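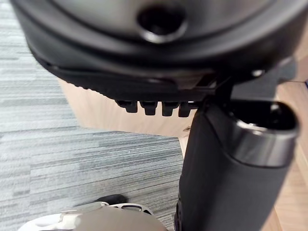

The Long, Patient Work of Teaching a Robot to Reach Under Things

The first thing you notice at Firnard is how much time people spend on the floor. They kneel, they squat, they lie on one hip with a cheek near the carpet, and all the while one arm is stretched out to guide a gripper into some spot that no furniture designer ever meant anyone to visit. Under the seat of an office chair, for instance. Behind a desk leg. Into the gap between a cabinet and a wall, where pens go to retire.

I spent two days there in August, and I came away thinking that this is some of the most interesting work going on in robotics right now, even though almost none of it looks like what people picture when they hear the word. There were no backflips. There was a lot of reaching for small objects, and a lot of starting over.

Firnard occupies the second floor of a former print shop on Figueroa, above a place that repairs espresso machines. The company has one main project, which it calls Prodau, and the goal is easy to say out loud: a robot that can tidy an ordinary room it has never seen before. Getting there takes examples. Thousands of short recordings, each one a person showing the machine how a particular little job gets done, from the first move of the arm to the last.

The learning system doesn't get a rulebook. It gets the recordings, with the view from a small camera at the wrist and a running log of how the gripper moved, opened and closed. From those it has to work out what matters. If the examples are good and there are enough of them, and if they differ from each other in useful ways, the system starts to do something sensible in places nobody showed it.

That last part is where the craft comes in, and it is a craft! I had assumed that collecting examples would be the dull end of the business, the part you rush through so the clever people can get on with the math. The team sees it the other way around. Ask them about the model and they'll give you a polite few minutes. Ask them about the recordings and you'll miss lunch.

Take the wrist camera. A person looking for a dropped pen under a chair can lean back, tilt their head and take in the whole room. The gripper has a much more intimate view. Up close, the underside of a big dark housing turns into a landscape: a great curve of black plastic, a row of tabs, a shiny metal ring at the top of a column. Half the floor is hidden behind something. The edge of the gripper itself takes up part of the picture. People who review the recordings get very good at reading these views, the way divers get good at reading murky water. One reviewer told me she now recognizes furniture in waiting rooms by what it must look like from below.

The system has to get good at reading them too, which is why Firnard records so many. On the morning I arrived, the whiteboard listed 245 accepted recordings for the under-and-behind category, and the group was cheerfully arguing over what the next batch should contain. More carpet, said one side, especially patterned carpet, where a small dark object can sit among the stripes and be surprisingly hard to pick out. More glossy plastic, said the other, for the reflections. They settled it by doing both, with a change of lamps after lunch.

A session goes like this. One person sets the space, moving the furniture a little and placing an object somewhere on the floor. A second person, the operator, stays turned away until everything is ready, then takes hold of the controls and goes after the object without any rehearsal. The turning away is a house rule, and a strict one. An operator who has watched the object being placed goes straight to it, and the recording loses all the looking. The looking is valuable. You want the small pause, the shift to one side to see around a column, the slow approach when there isn't much room overhead.

You also want mistakes, up to a point. I watched an operator bump a chair base, back off a few inches, come in again from a lower angle and close neatly on the target. I figured that one was headed for the trash. It was kept, with a note, and everyone was pleased with it. A collection made up only of perfect attempts leaves the robot with no idea what to do after its first small error, and it will certainly make a first small error. Recoveries are so useful that the team tags them separately.

What does get thrown out? Recordings where the operator hurries. Recordings where a sleeve wanders across the view, or where the log and the camera drift out of step. Anything where the object was moved by hand halfway through. The review happens in a program called Flisex, which the team built for itself and speaks of with a mixture of pride and exasperation. It plays the wrist view beside a set of wavy lines showing the motion, and the reviewer marks where the reach begins, where contact happens and where the lift is complete. Each recording gets a score from one to 9. Anything under 3 goes, and the ones in the middle cause most of the discussion.

I tried operating for part of an afternoon. It's harder than it looks, and a lot more fun. The controls are light, and for the first few minutes I overshot everything, sailing past my target and then creeping back like someone parking a borrowed car. Then something clicked and I began to think from the wrist. I stopped asking where the object was in the room and started asking where it was in my view, and what I'd need to do to bring it closer. My best attempt scored a six. I'm told that's respectable, and I have chosen to believe it.

What stayed with me was how much skill hides in a movement most of us make without a thought. You drop a pencil, you fish it out, you go on with your call. Slow that down and you find dozens of small choices about angle, clearance and speed, along with a constant guess about what's behind the part you can't see. The people at Firnard spend their days pulling those choices out into the open, one reach at a time, and they still get excited when a strange one turns up.

The next stretch of Prodau moves on to kitchens, and the room at the back was already filling up with secondhand cabinets when I left. Someone had taped a list of small items to one of the doors. Bottle caps were at the top, underlined twice - they roll, they lie flat, and they slip under everything.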